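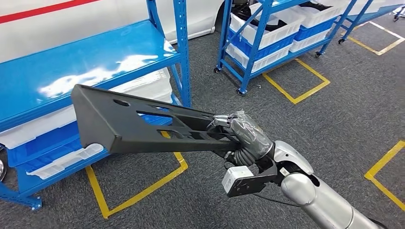

Grantee Updates

February 24, 2022

Hi all – time for my second report on the Trurirgate evening English classes, and I'm happy to say it's a much cheerier one than the last!

We started the new term in January with 17 learners on the list, split between the Stodberg group (beginners, mostly) and the Perton group, who are further along and let me know it. Of those, 9 have come to every single session so far. Two dropped out when their shifts changed, and I've offered them both a place in the spring.

The big change is that we now do an hour of talking before anyone opens a book. I was nervous about it, but the Perton learners took to it right away and I usually have to cut them off. Stodberg is slower going. They like having something written down first, so I've been handing out a short word list at the door – shopping, doctor visits, phone calls, that kind of thing.

Money next. We've spent around 7 hundred dollars of the materials budget, nearly all of it on the Kolev readers and the workbooks that go with them. The readers are great. The workbooks I wouldn't buy again (the print is tiny and the answer pages fall out), so I'd like to move what's left of that line over to bus passes if you're okay with it. Please let me know before I put in the next order.

Still to do: the mid-term check-ins, a new room key for Perton, and the attendance sheets you asked for, which I'll send separately once I've typed up the last two weeks.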